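Filed under: Money Basics > Investing > Getting Started

How to Rebalance a Small Fund Portfolio Without Losing a Weekend

Print this page | E-mail this to a friend

I put this off for way too long. I had four funds, I picked the percentages when I opened the account, and then I let them drift (for years!) while telling myself I was a "long-term investor." If that sounds like you, grab your latest statement and let's do it together. You need the statement, something to write on and a calculator.

Step 1. Write down what you wanted. Mine was 50 percent in a broad stock fund, 30 in bonds, and 10 each in a small-company fund and plain cash. If you never picked targets, stop and pick some now, before you look at how each fund has done. Otherwise you'll talk yourself into more of whatever went up. I sure would.

Step 2. Write down what you have. Use dollar values and forget about share counts. Add everything up, then divide each fund by the total. I use a free spreadsheet called Samon, but paper is fine.
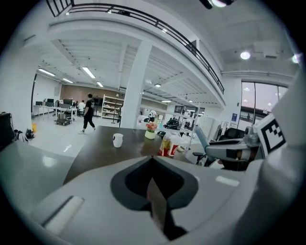 Step 3. Find the gaps. Take your total, multiply by each target, and subtract what you hold. My stock fund came out $3,766 over where it should be and my bonds were $1,304 under, with the rest of the shortfall split between the other two. Say them out loud if it helps, it's less scary than it sounds! And if percentages make your eyes glaze over, try it with stuff on a table. Let the white cup be stocks, the paper cup bonds, the plastic bottle small companies and the little flower pot cash. You're pouring from whichever one is too full into the others, and the total never changes.

Step 4. Use new money first. If you add to the account every month, send all of it to the funds that are short. It may take a while, but you don't sell anything, so in a regular taxable account you don't create a gain to report.

Step 5. Sell only if you're still way off. I leave anything within five percentage points of its target alone. Start inside a retirement account if you have one, and check for early-sale fees. My old Multolano fund had one buried on the second page of the fee sheet, grr.

Step 6. Pick a date for next time. Mine is July, once a year, and I don't touch it in between unless something big changes at home.

Comments (3)

kurotberg_saver: Do you count your emergency fund as part of the cash slice? I never know.

Reply from the author: I keep mine separate and leave it out of the math completely.

pennyjar: Did step 4 on Thursday. Took me longer to find my password than to change the percentages.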